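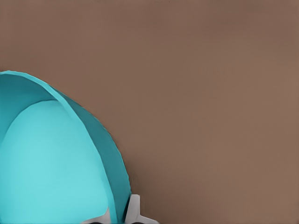

Kitchen and dining room – monthly check
Site: Putville guest house
Checked by: Ruth Henao, 5th January

Smoke alarm, hallway: OK. Battery changed.
Fire blanket: OK, but the hook is loose. Faraji Shemweta to fix.
Extinguishers (2): one in date, one due for service in February.
Fridge temperature: too warm. Dial turned down, check again tomorrow.
Chipped dishes: two plates thrown out.
Back door: sticks at the bottom – needs planing before it is a problem in an emergency.
First aid box: short of burn dressings. Ordered.
Outlet by the kettle: cover cracked. Do not use until replaced.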